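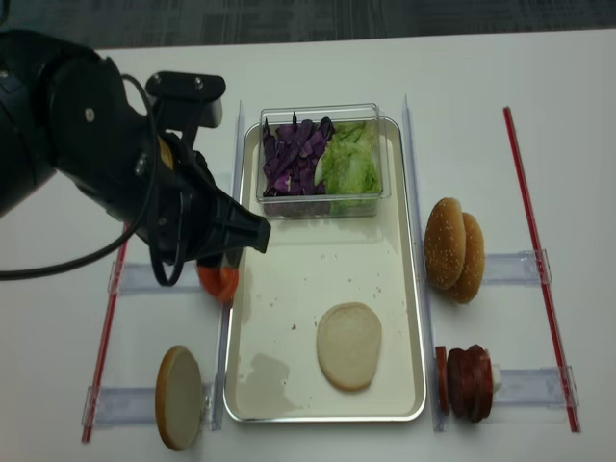

A tomato slice in the gripper near the tray's left rim, sandwich station, Brustwood lab.

Manipulation Software Engineer (Planning and Perception)
Brustwood, Sandwich Cell Group
Full time, on site

Please read the whole ad before you apply. It is long on purpose. The last time we advertised, the ad was short and cheerful, and we spent a month talking to people who thought we had a finished product and wanted help making it faster. We don't have a finished product. We have an arm, a gripper, a tray and a pile of software that some of us trust more than we should.

What the group does

We write the software that lets one arm put together a sandwich from parts laid out on a table: bun halves, meat slices, tomato, shredded cabbage, lettuce. You have probably seen videos of robots doing this kind of thing. We have too, and we have learned to ask how many tries were thrown away before the good one. Our own logs hold 2000 recorded assembly attempts. A fair number of them should never be shown to anyone who might give us money.

The work is paid for by Sillari, who make equipment for commercial kitchens and would like to know whether any of this belongs in one. The answer may be no. If you need the answer to be yes in order to enjoy your work, you will have a hard time with us.

What is wrong with it now

The perception code was trained mostly on food that looked the way food looks in the first hour of a session. Tomato slices sag. Cut lettuce curls up and changes color. Crumbs collect on the tray and the segmentation model sometimes decides they are part of the bun. Clear plastic is its own problem, and our depth data near container walls and dividers is poor. We have tried filling the gaps with a learned model. It gives very smooth surfaces, and some of them are in the wrong place.

The planner is called Dretimska. It started as a task planner with a fixed list of steps and has had a language model bolted onto the front of it, over the objections of at least two people who still work in the group. The language model is good at explaining what it is about to do. Whether the explanation has anything to do with the motion that follows is an open question, and one we would like you to work on.

Grasp control is the least bad part. It uses a simple force limit and a retry rule, and every learned policy we have put up against it so far has either lost or won by a margin we couldn't get twice. Seon-mi Won, who wrote it, would be glad to see it beaten. She will want to see the raw runs.

What you would do

You would own the evaluation code first. At present, a success is whatever the person at the keyboard marked as a success, and two people scoring the same 600 attempts did not agree on enough of them. We want written rules, a scorer that doesn't know which software version it is watching, and a replay tool that shows what the planner believed at each step next to what the camera saw.

After that, the work moves to the planner. It needs to notice when a slice has been dropped, say so, and stop or recover. Today it often carries on and builds the rest of the sandwich on top of a part that isn't there.

You will also spend time at the table. All of us reset trays, cut tomatoes and wipe up. An engineer who has laid out the parts by hand a few hundred times writes better tests.

What we need from you

Several years of writing software that made real hardware move. Simulation counts for something, but we will ask what happened when you left it.
Strong C++ or Python, and enough of the other one to fix someone else's mess.
Working knowledge of camera calibration, motion planning and basic statistics. By basic statistics we mean that you can tell us how many runs it takes to show a difference, and will say so when we haven't done enough of them.
Clear writing. Half of this job is reports that people outside the group have to act on.

A degree is fine. So is no degree. Experience with food is no help that we have been able to measure, though it does make the tomato cutting go faster.

What we don't need

Please don't send a plan to replace the whole stack with one large model. We have received several. If you believe in that approach, bring a result on deformable objects with the failures included and we will read it with interest.

We also don't need anyone to tell Sillari the system is ready.

Pay, hours and place

Pay is set by experience and we will give you the range in the first phone call, before you do any work for us. The lab opens at 8 in the morning and we try to be out by 6. The robot runs only when a person is in the room, so there are no overnight runs to babysit. The post is on site at the MacBrayne building, room 690. Remote work is possible for writing and code review, up to two days a week once you have settled in.

How to apply

Send a resume and one page on a system you worked on that did less than people claimed for it. Tell us how you found out and what you did next. No cover letter. If the page reads like a press release we will stop there.

People we like the look of get a phone call with Italo Negri, who runs the group, and then a paid day in the lab. You will be given a set of recorded attempts and a claim we have made about them, and asked whether the claim holds up. Last round it didn't, and we had missed it.

Applications are open until the end of April. Everyone who applies will get a reply, including those we turn down.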